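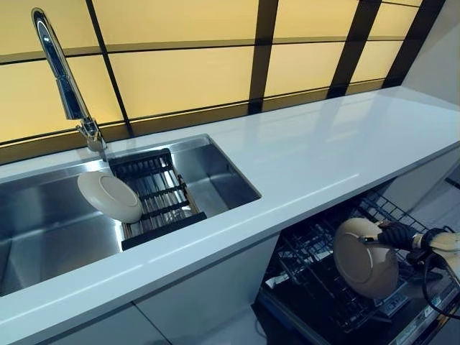 The sink with the rack set across the right side, one plate up against it.

We moved into the apartment in Virkdale in September and the kitchen came with almost nothing I would have picked. The sink is fine, though. It's one big stainless bowl with square corners, deep enough for a stockpot.

What I didn't have was a place for wet dishes. The old plastic rack took up a good 13 inches of counter and left a puddle under it every night. I gave it to my cousin Giang Vương, who has a laundry room and doesn't care.

The new one goes over the sink. It has black bars with wood-toned slats between them and rests on the sink's edges, so the drips go down the drain. I paid $45 for it at Praler. They had a bigger one for $100 with a cutlery cup and a hook for towels, and I left it there.

A few notes after a month of using it:

It covers the right part of the sink. I wash on the left and move things over. If I have a big pan to scrub I lift the whole rack out and put it on the counter for a minute.

Plates go at the left side, standing up. I put the first one in with its underside facing out and lean the next ones on it. Bowls are harder and mostly end up on a towel. 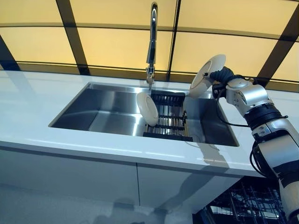 Two plates, one leaning at the rack and one still held up over the back corner.

The plates are the cream ones from Clusach. I bought them before the move and they have a raised ring on the bottom that holds water if you dry them face down. Standing up they drain better.

The squared corners of the sink collect crumbs, so I go over them with an old toothbrush when I wipe down the counter. The yellow panels behind the counter show splashes too. A damp cloth takes care of those.

Next I need to find somewhere for the dish soap.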